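Skadari desk mat, large size, green marble: review after nine months
Posted by Nuria Olmedo, April 13, 2018

I bought this mat in July for my sewing and paper work, and I wanted to wait before writing, because many reviews are written on the day the parcel comes and they tell you only about the parcel.

First the size. The large one is 90 cm long, or 900 mm as it says on the label, and it covers most of my table. There is also a small one, but if you cut fabric or fold big sheets, please take the large. Measure your table before. My friend Karabo Kekana did not measure and she has now a mat which hangs over the front side, and it is not comfortable for the arms.

The surface is smooth and the pen goes well on it. For the computer mouse it is less good, the mouse jumps sometimes on the darker parts of the pattern. With the Gomiton mat, which I had before, I had never this problem, but the Gomiton was plain grey and after one winter the corners stood up. The corners of the Skadari are still flat.

A word about the marble. I looked a long time at different green marble prints before I decided. Some are pale like clouds and some are strong and shiny, and under a lamp they look different again. 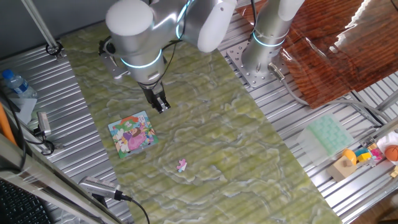
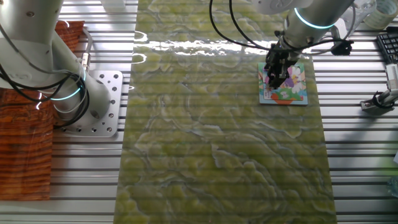

Green marble patterns, both on a metal table.

Cleaning is easy if you are quick. Tea I removed with a damp cloth after one hour and nothing stayed. Red ink from a stamp stayed two weeks and then it became weaker, but I still find it if I search. Do not use alcohol. I tried it on the back corner and the colour became dull there.

The smell was the bad surprise. For the first 16 days I kept the window open when I worked. The seller, Kazemi, answered my message politely and advised me to hang the mat outside in the shade, and it helped somewhat. If you are sensitive to smells, order it in summer.

It is not a cutting mat. I knew this, but my husband did not, and there is now a line of 50 mm near the left side. The knife did not go through.

The price was 70 euros with delivery. For a mat this is much money. The Gustau is cheaper and I have seen it at the house of Siamak Najafi, it is thinner and it slides when you lean on it. I would buy the Skadari again, but I would choose a lighter colour, as small pins are difficult to find on the green.

Four stars from five. One star less for the smell.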